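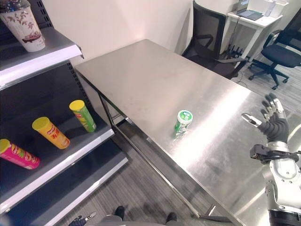
I stopped smoking in November, and since then I have learned a lot of things about my own mouth. For nineteen years it had something to do, and then from one morning it had nothing to do. My colleague Jyoti Bhardwaj told me that the first month is the worst and that I must always have something small to put between my teeth. So I began with chewing gum, the kind which is sold in a little upright bottle, green and white, with a white lid. One stood by my keyboard, one in my coat and one next to the bed. When I finished a bottle I felt a small panic, very similar to the old panic of an empty packet.

I want to write down how it went, as in the first weeks I was reading many blogs of this type at two in the night, and they helped me more than the leaflet from the pharmacy.

The first weeks

I was not a heavy smoker by the standards of my family. My father smoked in the bathroom with the window closed. I smoked after breakfast, on the way to the bus, twice before lunch, and then I did not keep track. I wrote in my notebook only the money. From the first day to the day I made the sum, I had not spent 242 pounds. I put it in an old tea tin, in real notes, and I recommend this to everybody. A number in the bank does not have any smell, but a tin you can open.

What I did not expect was the anger. I was angry with a door. I was angry with Harsh Goel, who is the most peaceful man in our office, for the manner in which he peels an orange. I apologised to him later and he said he had not noticed anything, so perhaps most of the anger stayed inside.

The sleep was also bad. I had dreams in which I was smoking and I woke up ashamed. My cousin Ravindra Rawat, who stopped before me, still has this dream and he says one gets used to it.

The clothes

After two weeks my nose came back. I opened the wardrobe and I understood what other people were smelling all these years. I washed everything that can be washed. The winter things I hung on the balcony for some days, and the neighbours must have thought that I was moving out. One black jumper I washed 2 times and then I aired it again, and when I put my face in the sleeve it was still there, very faint, like somebody had just left the room. I kept the jumper. It is a good jumper and my sister chose it.

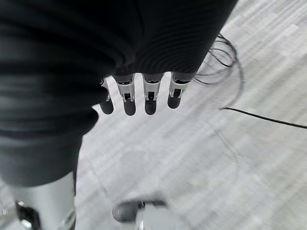 What I do with my hands now

The mouth is one problem and the hands are another one. The gum does nothing for the hands. I tried a pencil, a string of beads and a small rubber ball, which I lost on the bus. At the end I started to cut vegetables. In the evening, at the hour when I used to go out on the balcony, I cut carrots and onions for soup, very slowly and very small. We have eaten a great deal of soup. My wife asked me politely if I could cut something else, and now we have also fruit salad.

Next month I will try to chew less gum, as my jaw is making a noise. If any of you have stopped with the gum after you stopped with the cigarettes, please write to me how you did it, and if it was all at once or one piece less every day.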